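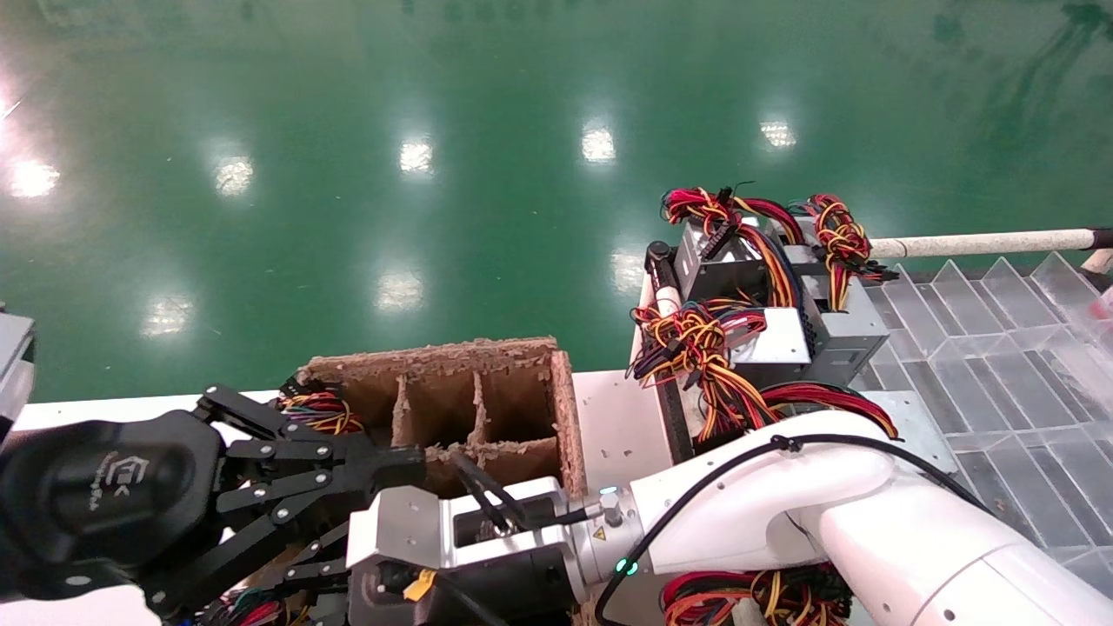

**Ctibor Baláž** wrote:

Splitting the clock evenly is the wrong fix for Flestport. The round is 125 minutes. Deployment, mission setup and the end-of-turn scoring phase all come out of that, and the Virkotik rules packet doesn't say whose time they are. If you put a chess clock on the table without answering that first, you move the argument from "he's slow" to "that was your minute."

---

**mudlark_9** wrote:

The packet does say. Section on timed play: the active player's clock runs. During deployment the active player is whoever is placing. During scoring it's the player with initiative.

---

**Ctibor Baláž** wrote:

That's the draft. The published packet cut the scoring sentence and kept the deployment one. I have the September version open. Scoring is now "resolved jointly," with no clock reference at all.

---

**mudlark_9** wrote:

OK, checked, you're right. I was reading the draft.

Then pause the clock for scoring. It's a short phase.

---

**Ecaterina Tudose** wrote:

It's short in most missions. In Relay Field it isn't. You measure from every marker to every eligible model, then resolve contested markers in initiative order, and each contested marker can trigger reactions. Against Oyelaran lists with the drone package I've had scoring take longer than my own turn.

If it's paused, a player who is low on time has a reason to push decisions into the scoring phase. Delay the reaction, keep the token, spend it when the clock is off. I would do it. It's legal.

---

**pikeblock** wrote:

Is this a real problem or a theoretical one? I've played Kastmont for years, which is the slowest faction in the game by model count, and I finish. People who don't finish are mostly people who don't know their own profiles. Print your reference sheet.

---

**Ecaterina Tudose** wrote:

It's real. Last season I went to time in the last game with a lead on markers and a full turn unplayed. My opponent had a better last turn than I did and never got to take it. I won the game and I don't think I should have. He wasn't slow either. We'd had a long rules call in the middle, and the judge gave us no extension.

---

**pikeblock** wrote:

So the judge should have given you an extension. Clocks don't change that.

---

**Ctibor Baláž** wrote:

They do change it. A clock is stopped while a judge is at the table. You restart it when the call is made. Without one, the judge has to estimate how long the call took, and they usually have another table waiting.

The cost is that total game time is no longer bounded by the two clocks. Add paused scoring and judge calls and the round overruns. So the player clocks have to add up to less than 125, and the remainder covers the pauses.

---

**tin_reliquary** wrote:

How much less? If you give people 40 minutes each you've left a huge chunk of the round unused and nobody with a horde list can play.

---

**Ctibor Baláž** wrote:

Forty is too tight for full points, agreed. That number came from the small-format event, where it works. I'd want to see logged times before naming one for the full format.

---

**mudlark_9** wrote:

I can help a little there. I logged 21 games at our club, full points, mixed missions. I started a timer at first deployment and stopped it after final scoring, with a lap at the end of each turn. Notes:

- First turn is the longest in nearly every game. Order tokens are all still on the table.
- Time drops off sharply once either side loses its lieutenant.
- Relay Field is the slowest mission, as Ecaterina said. The gap is almost all scoring.
- Kastmont isn't the slowest faction in my log. Oyelaran is. Model count matters less than reactions per activation.

I didn't split time by player, so it doesn't tell you where to set individual clocks. Sorry. I wasn't thinking about clocks when I did it.

---

**pikeblock** wrote:

How many of those were Kastmont?

---

**mudlark_9** wrote:

Only 2. I wouldn't put much weight on that line.

---

**pikeblock** wrote:

Right, then I'd drop it from the list.

---

**tin_reliquary** wrote:

Separate question. What happens on reactions? It's my turn, my clock is running, I move a model through three arcs and my opponent sits there deciding between dodge and shoot. Do we hit the clock for every reaction? That's a tap every activation.

---

**Ctibor Baláž** wrote:

Two ways to do it.

a) Tap for every reaction. Accurate, annoying, and people forget to tap back. When they forget, you have a dispute with no evidence.

b) The active player's clock runs through reactions, but the active player may pass the clock across at any time when waiting on a decision. Most reactions are instant, so nobody bothers. If the opponent stalls, you pass it.

I prefer (b). It needs one line in the packet: passing the clock isn't an accusation and can't be refused.

---

**Ecaterina Tudose** wrote:

(b) works between people who know each other. I'm less sure about a new player at their first event. They won't pass it. They'll sit there losing time and be polite about it.

I still think the better tool is a hard cutoff for starting a new turn, called by the organizer. No new turn after the call, and the turn in progress is completed by both players. No hardware, equal turns, same rule at every table.

---

**Ctibor Baláž** wrote:

A cutoff guarantees equal turns. It doesn't stop one player from using most of the time before the call. Slow play in turn one still deletes turn three for both sides, and that favors whichever list scores early.

---

**Ecaterina Tudose** wrote:

Agreed. I'd take that over losing a final turn to a bell, though. We could run the cutoff everywhere and put a clock on any table where either player asks for one.

---

**tin_reliquary** wrote:

I'd play under that. The scoring phase still needs an answer for the clocked tables.

---

**Ctibor Baláž** wrote:

For clocked tables: measuring is paused, decisions aren't. Measure everything first, mark what's contested, then start the clock of whoever has to choose. That closes the token trick Ecaterina described.

I'll write it up as a packet amendment and send it to the Flestport organizers. If anyone has per-player times for full points, please post them here before I do, with faction and mission.

---

**pikeblock** wrote:

I'll time my next Kastmont games both sides and post the laps. Still think it's reference sheets.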